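The Snack Table, Sorted
Gallery - posted 16 July 2026

The Skorkden building has a snack table on the second floor, and for most of June it was less a table than a geological formation. People come back from trips and set things down. Other people come back from other trips and set things down on top. I finally cleared it, washed it, and put everything back in an order that I expect to last until Monday.

A gallery page is supposed to be mostly gallery, and this one has a single picture, at the end. I talk more than I shoot. The notes go by type, which is how I sorted.

The cookies
Stick cookies, striped chocolate and white, in a cream package that says Franzzi in letters you could read from the elevator. Yogurt chocolate flavor. There is a young man in a white shirt on the front, looking far more composed than anyone who eats at this table. I gave these a good spot because they vanish first and I would like people to stop digging.

The boxed pastry
One red-brown box with a round golden pastry on it and some very handsome calligraphy. Boxes are a gift to the person doing the sorting. They have corners. They stay where you put them. I'd take a whole table of boxes.

The candy
A clear bag of round sweets in pink, green, blue, red and orange, tied up with crinkled green ribbon. Whoever tied that ribbon meant it, and so far the knot has outlasted two meetings and a birthday. I am told scissors are cheating.

The big bags
Chips and their relatives. The large yellow one refuses to lie straight and I have quit asking. Puffed bags are mostly air and opinion, and they slide off anything you stack them on, so they no longer get stacked.

The gold ones
Foil, shiny, a nut on the label of one of them. I'm not opening a foil bag at my desk again after what happened on the Yeon call. It sounded like I was being crumpled.

The single wrappers
Biscuits and so on, one at a time. These used to migrate to the bottom and stay there until they were powder. The new rule is that they sit where you can see them, and if you take the last one you throw out whatever carton it came in. The old rule was the same. It was 89 words long and taped to the wall, and I took it down because it had a grease stain over the important part.

What left the table
21 sauce packets, a plastic fork, one Trisov tea tin containing paper clips, and a bag of rice crackers from the Sukmont trip that had gone soft enough to fold. The tea tin is at the front desk if it's yours. The paper clips have been adopted.

House notes
Nothing open goes back without a clip (see tea tin). Nothing that needs a fridge, please, and I say this to one department in particular. If you bring something with a label most of us can't read, stick a note on it with the flavor and whether there are nuts. Guessing was fun until the dried squid.

The next clear-out is whenever I can't see the tabletop again, so bring what you like but bring it flat.

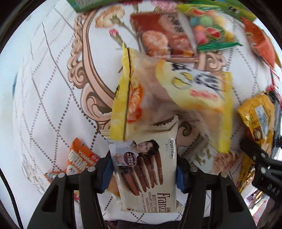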